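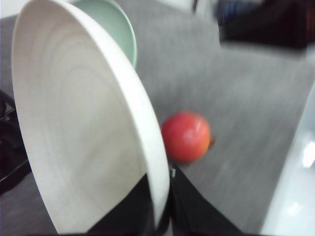
Mafalda Vieira
Home baker, bowl hoarder and writer of this blog

I have been sorting out my bowls! I know that doesn't sound like much of an evening, but I've been looking forward to it since we moved to Sutville, and I had such a nice time that I'm going to tell you all about it.

The big cream one is my favourite and always will be. I bought it at the January market in Breluvthorpe, from a table right at the back where a man was selling off his aunt's kitchen things, and I carried it home on the bus on my lap with my scarf stuffed inside. It has these very faint rings running round the inside, almost like the grain in a piece of wood, and you only really notice them when the bowl is tipped up and the light gets in. I love them. I've made bread dough in it, trifle, potato salad for Elif Naz's birthday, and once a frankly enormous quantity of coleslaw.

Then there's the mint green. Such a soft colour! Tiago says it's the green of hospital corridors, but he also says that about my coat, so I'm not listening. I think it looks lovely peeping out from behind the cream, and that's really how this whole thing got started. I'd always kept the bowls in one tall stack in the bottom cupboard, biggest underneath, and every time I wanted the big one I had to lift out everything else first, usually with flour on my hands. So this time I tried leaning them one behind another, the way you'd keep plates in a rack, and I was delighted. I can see the colours and I can get at the one I want.

A few things I learned while shuffling them about, in case you fancy trying it:

The deep ones need something heavy in front or they slide forward. I used the old iron scales from Pritport.

Put a folded tea towel under the rims. It stops them skating about on the shelf and it's much quieter, too.

Leave the little dipping bowls out of it. Mine fell over twice and now live in a drawer.

I also wanted a bit of red near all that cream and green. A pomegranate is perfect for it, and I can never walk past them at the greengrocer's anyway. For eating, my way is to cut it in half over the biggest bowl I own, hold it cut side down in my palm and whack the back with a wooden spoon until the seeds rain out. Wear an apron! A deep bowl catches nearly all the splashes, and a pale one lets you spot the bits of white pith so you can pick them out.

What I do with the seeds is Patrício's couscous, from the café below our old flat. He used 400 grams of couscous for a big table of us, with masses of mint and parsley, the juice of two lemons, toasted almonds and the seeds thrown over at the last minute – any sooner and everything goes pink. I halve it when it's just Tiago and me, and there's still enough for lunch the next day.

Next up is the jug shelf. I have a brown one with a chipped spout that pours beautifully and a very pretty one that dribbles all down its front, and I'm keeping both.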